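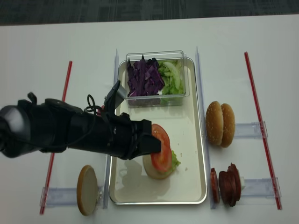 Page 2 of 7

Borneck Manipulation Forum > Data Collection > Burger assembly, episode boundaries

skutau_ops
Following on from page 1. We have 1007 teleoperated episodes of the burger task and I need to settle the labelling before the next batch in June. At present one episode is one full stack, bun to bun, and the tomato step is where most of the discards come from. The operator sets the slice on the lettuce and keeps the lower jaw on it, sometimes for a couple of seconds, before lifting. Is the hold part of "place", or its own segment?

mel_k
Own segment. If you fold it into "place", the policy learns that contact means stay down, and you will see it hovering on the bun as well.

Puma
Disagree. We labelled holds separately on the Skekness set, 2733 episodes, and the segmenter never found the boundary. Nothing moves, so there is nothing for it to key on. Label the release and leave the rest alone.

mel_k
Nothing moves in joint space. Gripper effort changes. Are you logging it?

Puma
No. Position and wrist camera only.

mel_k
Then that is a logging problem.

rsanchez
Separate question for skutau_ops. Your upright holders put the bun halves and the salami on edge at the same spot every time. How much are you varying them? With clear dividers down both sides of the tray as well, I would expect the policy to memorise the approach and ignore the image.
Rosaura Sánchez

skutau_ops
Holders move up to 40 mm along the table between episodes, always lying across the red rods. The tray stays put. Ingredient order is fixed. Sanne Wuyts ran a short set with the tray rotated and success fell enough that we parked it.

rsanchez
Falling success on a rotated tray is the reason to collect more of it.

Puma
Or the reason to fix the tray in the deployed cell and move on. It depends on what the customer is buying.

tinsmith
Are the dividers giving you trouble in depth? Ours dropped out completely on clear acrylic until we changed the colour of the edges with tape.

skutau_ops
Some dropout, mostly where the edges glint. We mask the depth there. No tape yet.

I will relabel 60 episodes both ways, with gripper effort where we have it, and post the confusion matrices in this thread.

mel_k
Please include the failed holds. Everyone trims those.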